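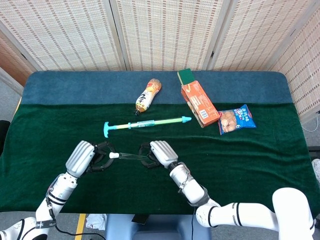

How do I keep a thick, soft table cover from sliding and creasing when the table gets used all day for small objects?

Chenxi Wan
Posted October 14, 2021 in Home > Table Linens and Covers
2557 views

Put a grippy underlay between the tabletop and the cover, cut a little smaller than the tabletop, and let the cover hang over the front by a hand's width or more. The underlay stops the sliding. The hang pulls most of the creases out if you leave the cover alone overnight. For folds that are already set in, steam from the back of the fabric and smooth it with your palm. Don't press a hot iron on the soft side or you will flatten the pile and get a shiny mark in the shape of the iron.

marlow_hems
1180 points

Chenxi Wan
Thanks. Some more detail, which I should have put in to begin with. The table is wide with rounded corners. I have a dark green cover over most of it and an older blue one along the back, because the green one doesn't reach all the way. The front edge hangs down. Things on it change all the time - kitchen sponges, drink bottles, small boxes, snack bags, kids' toys like a hammer and a water syringe. They get picked up and set down a lot, and over a morning the green cloth works its way forward and the strip of blue gets wider. Then I pull it back and it creases near the middle.

Two things I still need to know. Is there an underlay that won't mark the tabletop? And is it better to buy one big cover or keep using two?

Rug grip works
Just buy rug gripper from the hardware store and cut it with scissors. I used the Woster one. It was fine. Also you could use tape.

gil47

Linen shelf
2672 points

Rug gripper does hold, but check what it is made of before you leave it on a finished table for months. Some of the soft rubbery ones react with varnish and leave a waffle pattern that won't wipe off. I had that on a sideboard and had to have the top redone. The open mesh kind sold for drawers and shelves has been safer for me. Lift it every few weeks anyway and wipe underneath, since grit gets in through the holes and acts like sandpaper.

I would not use tape on the top. If you must use it, put it on the underside of the table where the cloth folds under, and use the low-tack kind. Carpet tape leaves glue in the cloth and the glue picks up lint forever.

On one cover or two: one, if you can get the width. With two, the overlap is where the trouble starts. Every time somebody reaches to the back of the table, their sleeve drags the front piece toward them. A single piece long enough to go over the back edge has weight on both sides, so it balances. Measure the depth of the table, add the drop you want at the front and the same again at the back, then add a couple of inches for shrinkage if you plan to wash it.

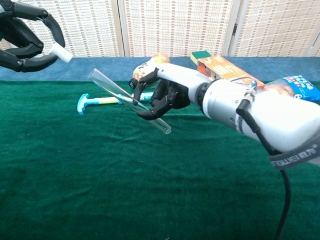 If you stay with two, put the wider piece on top and let it overlap the back piece by at least six inches. Then run a few loose hand stitches along the overlap in matching thread. They take ten minutes to put in and you can snip them out on laundry day. Safety pins also work from underneath but they make small lumps, and anything round will find the lump and roll off it.

Soft covers do have one good point for your kind of use. Bottles lying on their side stay put much better than on a bare top, and glass doesn't knock. The bad point is lint and crumbs. Dark green shows everything. I keep a lint roller in the drawer and go over the cloth in one direction only, front to back, so the nap ends up lying the same way. If you brush it every which way you get light and dark patches that look like stains.

For spills, blot with a plain white towel right away and don't rub. Orange or red drinks are the worst. Cold water with a drop of dish soap, blot again, then let it dry flat. Wash the whole thing only when you have to, cold, inside out, by itself the first time because dark green runs. Line dry. No dryer.

Chenxi Wan
The stitching idea is good, I can do that today. I have some of the open mesh left over from the kitchen drawers. Do you know if the Clurkemley cloth comes wide enough to do it in one piece?

Linen shelf
2672 points
I haven't used that one so I can't tell you. Ask the shop for the width off the bolt, which is often different from the width on the listing. If it comes up short, turn it so the length of the roll runs along the long side of the table and hem the ends.

gil47
Clips. The metal kind for picnic tables. They go on the edge and it won't move.

marlow_hems
1180 points
Clips are fine at the back. At the front they catch on clothes, and on a thick cloth they leave a dent that takes days to come out. With rounded corners you also have to place them on the straight part or they pop off. I would try the mesh by itself for a week before adding anything else.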